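Re: [clostus-players] Map rotation for September

The server is back up on the new build. I ran a private match on Skirkine last night with the healer slot filled and had no disconnects, so I think we can put it back in the rotation. Answers to the earlier message are below.

> Is Skirkine staying at 30 minutes? Our last two matches
> both hit the limit with neither core under half health.

I'd leave the limit alone and change the respawn timer. It is set to 70 seconds after the second tower falls, and with that setting most teams stop pushing and wait in the jungle. I can drop it when I do the restart at 9 pm.

> Also, Vekow still does 126 damage with the first ability at
> level one. Are we banning her or not?

No ban for now. The patch notes list a change to her cooldown but say nothing about damage. If both captains want her out of a match, they can agree on that in the lobby before the draft starts. Please don't bring it up once picks are locked.

> Can we get a second practice room?

Yes. There are 2 rooms on the server list now. Both use the same password as before. The second one has bots turned on by default, so switch them off if you have a full team.

Replays from the old build won't open in the new client. Save anything you need as video before you update. 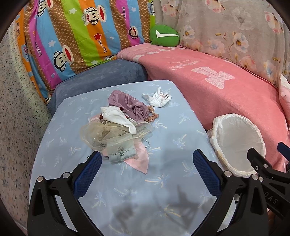

Cheetham Online Games Club
Clostus players' list. To leave the list, send a blank message with "unsubscribe" in the subject line.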